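Home | Notebook | Field sites | Parts list | Contact

We use cookies to remember your login. Accept | Manage

July, pump bench notebook, Skorndale shed

Started 7.40 am. Really good morning! The Gukero effluent pump finally ran the full cycle test on the recirculating tank without tripping the high-water alarm. Count on the controller is now 1123 starts, and the float switch is still dropping out at the same level it did on the first day. I was half expecting it to creep.

Setup as before: pump chamber filled from the header tank, discharge through the 2 inch line, check valve at the top of the riser. Swapped the old tethered float for the Tinik vertical one (much less room to tangle, wish we'd done it ages ago). Draw at start looks healthy and settles quickly. Dose volume came out at 184 litres, right where I wanted it for the Lopes property, where the trench is long and the last third never seems to get its share. 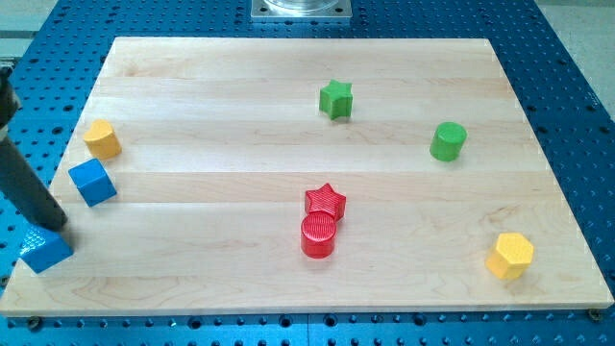 Maple board on the blue table.

Had a poke at the distribution box after smoko. With the levelling collars turned hard down, both outlets ran evenly, and I could watch it happen with a bit of food dye in the inlet. Lovely to see! Backed one collar off a quarter turn and the flow swung over straight away, so whoever sets it on site needs to go gently. I'll write that on the lid in paint marker.

Two niggles:
- Cable gland on the chamber lid weeps when the hose hits it. Try the next size down, and fresh sealant.
- Alarm buzzer is too quiet with the blower going. Could someone dig out the louder one from the Skorndale spares drawer?

Effluent filter pulled and rinsed, hardly anything on it, but we're running clean water so that proves very little. The real trial is at Lopes once the ground dries enough to get the digger in behind the tank.

Next: leave it cycling overnight, read the counter first thing, then pull the impeller and check for wear. Order riser rings and a spare lid gasket.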